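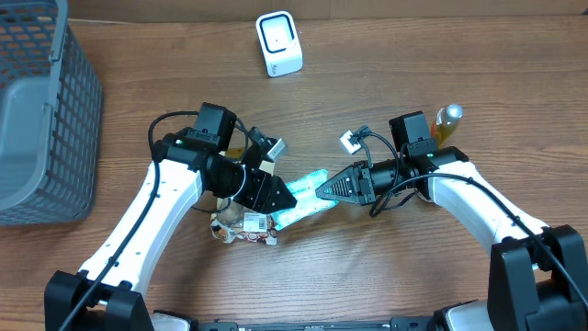 Savik opens household folding and packing service in Imstead

For release: Tuesday, 9 a.m.

Savik, the home storage and linen firm based in Imstead, is opening a folding and packing service for households in the town and the villages nearby. Bookings are open now and the first collections will take place in December.

The service takes in clean cloths, towels, bedding, table linen and children's clothes, folds them to a size agreed with the customer, and returns them packed and labelled by room. It is meant for people who are moving house, clearing a relative's home, or who have more linen than they have cupboard space for.

Savik has run a smaller version of the service from its workshop in Reuter Street since the spring. In that time it has folded and packed for 114 households. Most of them asked for help with the same things: cleaning cloths, tea towels and fitted sheets.

"People expect to be embarrassed by the sheets, but it is the small items that fill up a house," said Marta Kravets, who manages the workshop. "One family sent us 283 cloths and napkins. They thought they had perhaps a third of that. They kept what they use and the rest went to a charity shop in two boxes."

How it works

Customers fill in a short form saying what they would like folded and where it will be kept when it comes back. They can give the measurements of a drawer or shelf, and items will be folded to fit. Those who do not want to measure can choose one of the standard folds: flat, in thirds, or upright for drawers.

Items should be clean and completely dry when they are collected. Savik does not wash or iron, and it will return anything damp in a separate bag. Thin synthetic cloths and light packets are folded once or twice only, as they tend to slip open when stacked, and are held with a paper band. Heavier pieces such as blankets are rolled unless the customer asks for something else.

Each bundle has a card tied to it listing the contents and the room. Cards are written by hand and can be in a language other than English on request.

Turnaround is four working days for up to three bags, and a week for larger orders. Bags are lent free of charge and should be handed back on delivery.

Prices

A single bag costs £25, including collection and return within Imstead. There is a small extra charge for addresses outside the town, which will be confirmed at the time of booking. Full house packing is priced after a visit. Customers who used the earlier service from Reuter Street will keep their old rate until the end of their current booking.

The Witen folding box

Alongside the service, Savik is bringing out the Witen, a lidded cardboard box made for folded linen. It comes flat, goes together without tape, and has a window at one end for the contents card. The company has made a first run of 1072 boxes. They will be sold singly at the workshop counter and are supplied with every full house packing order.

The box was designed by Roxana Lozano, who joined Savik from a bookbinding business. She tried several shapes before settling on a long, shallow one.

"A deep box is cheaper per item, but you end up lifting everything out to get at the one tablecloth you want," she said. "This takes two layers at most. It also goes under an ordinary bed, and that was what our customers kept asking about."

The Witen is available in plain brown or white. A half-length version for baby clothes and muslins is being tested and may follow next year.

Workshop open morning

The Reuter Street workshop will hold an open morning before the first collections. Visitors can bring one item they find hard to fold and be shown a way of doing it — fitted sheets are welcome. There will be a table of offcuts and spare bands to take away, and the Witen will be on sale at the counter. Entry is free and there is no need to book. The workshop is on the ground floor with level access from the street, and parking is limited to the bays opposite.

Bookings and questions

Forms are available from the workshop counter and can be posted out on request. Press questions, including requests to visit the workshop, should be addressed to Marta Kravets at Savik, Reuter Street, Imstead.

Notes to editors

Savik makes and sells storage for household linen. It also repairs and relines drawers. The folding and packing service is for private households; the company does not at present take work from hotels or laundries.

Ends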